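Can a robot clean the bathroom?

Not by itself yet. Wiping a sink is easy for you, but a machine has to work out where the bottle is, how hard to hold it and when to stop.

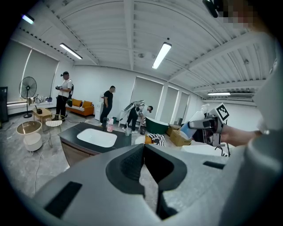 A hand-held gripper holding a spray bottle, near a sink.

A gripper is a robot's hand. Many have just 2 fingers, and you have ten – so even picking up a cup takes practice. Robots can already vacuum a flat floor. Scrubbing a tub is much harder, and people still do that job best.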